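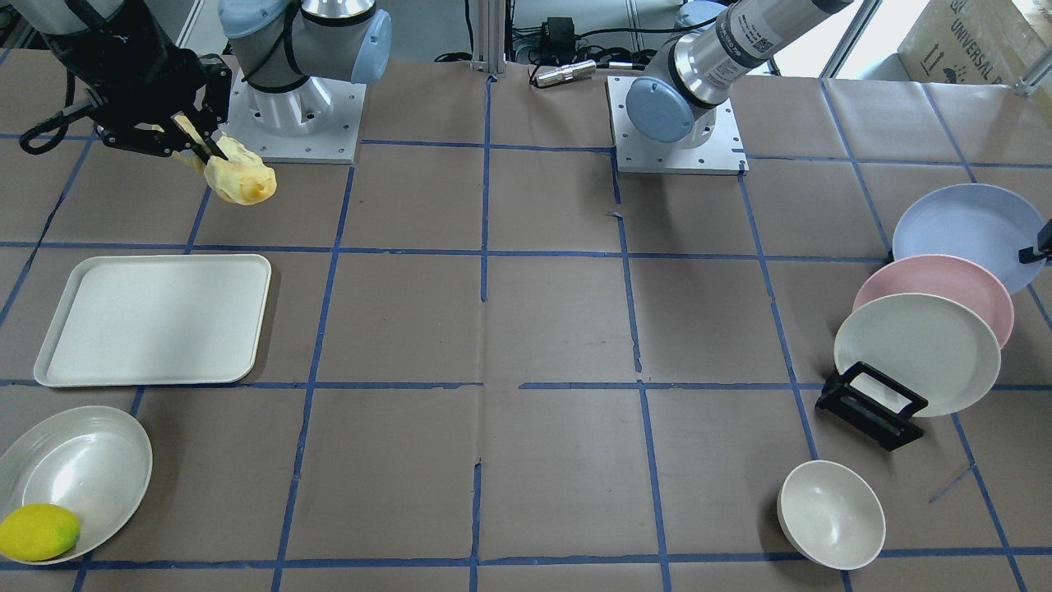 Figure 1. The table with its tape grid, both arm bases and the crockery.

Project report: clearing a table with two arms
Built in the Wendum shared workshop

1. What we set out to do

The proposal promised a two-armed machine that would clear up after dinner. By September this had shrunk to a two-armed machine that would pick up one plate and put it down somewhere else, in the same number of pieces. We called it Nako, mostly to have something to shout at.

The arms came second-hand from Gokent with no manual and half their bolts. Each sits on a square plate at the back edge of the table. Left and right are named from the robot's side, so the right arm is on your left if you stand at the front, where everybody stands. This has caused more arguments than the wiring.

2. The table

We covered the top with brown paper and marked it into cells with blue tape, so that "put the lemon one square over" would mean the same thing to all of us. The paper was cheap and matt, and it gave the cameras no shiny patches to worry about. The tape was also cheap. It tears when it feels like it, and several lines do not quite meet.

We considered redoing the grid with a ruler. Then we worked out that the software never looks at the lines at all — they are there for the humans setting out the dishes — and went for chips instead.
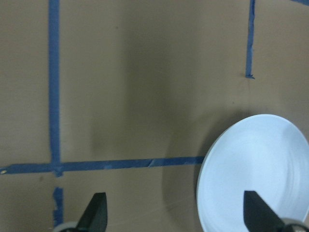

Plates were harder than we had planned for. A white plate lying flat offers the fingers nothing but a low rim, and if they come down a little too far they press on the table and the arm stops in a sulk. Coming in at the rim from one side worked best. Coming in from straight above worked best in the simulator, where plates are apparently more cooperative.

3. Results

We ran 140 attempts over one long Sunday, using the Solís control code with our own settings. Of these, 49 ended with the object where we wanted it. Another 13 ended with it in the right cell but upside down, and after a vote these were not counted. Soft things did far better than crockery. The lemon rolled.

We lost 10 attempts to a loose connector behind the table, which we found by leaning on it.

4. What we would change

The rack should be fixed down. It creeps a little every time a plate touches it, and by teatime the arm was reaching for where it used to be. We would also put softer pads on the fingers and buy better tape. The second arm mostly watched, and getting both to work on one dish is left for next year's group, along with the missing bolts.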